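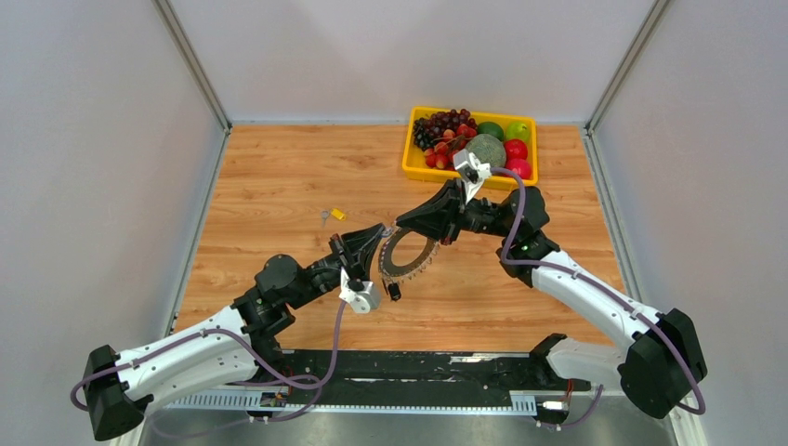

Two-arm bench cell with fruit tray, ring-shaped test item, key and tag.

Equipment plan: second handling cell at Skumby

The equipment budget for the second two-arm cell goes forward in August. The layout will follow the present one: two arms on a shared front rail, a wooden worktop, and pale grey panels on three sides. Stostent has quoted for the arms and grippers, Kedard for the enclosure and wiring.

The arms take most of the money and are priced as a pair. Smaller items were underestimated last time and now have their own lines. Cable sets are budgeted at 400 per cell, which covers one full replacement of the camera cables. Gripper fingertips are put at 200 and camera brackets at 600, spares included. All prices are in pounds, before tax.

Test objects come out of the consumables line, set at 60. The produce tray stays the same in both cells so that results can be compared.

Sites should also allow for setting-up time. Szűcs software licences are charged per arm, so a two-arm cell needs two, and the start date on each must match the delivery date. Bench depth has to be checked before ordering, as the rail cannot be moved once the panels are fixed.

Left gripper at the ring, with the right gripper open and empty. 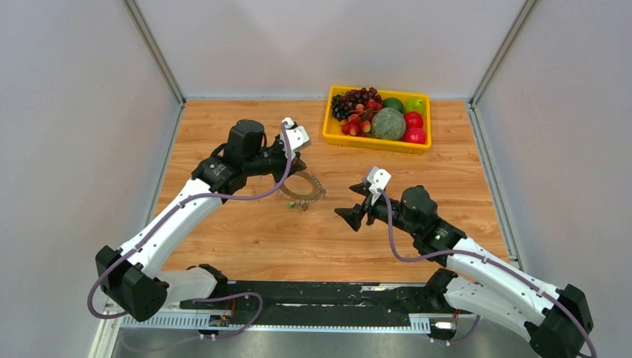

Dates and approvals

Comments on the cable and bracket lines should reach the equipment desk before the August order is placed. Late changes will be held for the next round.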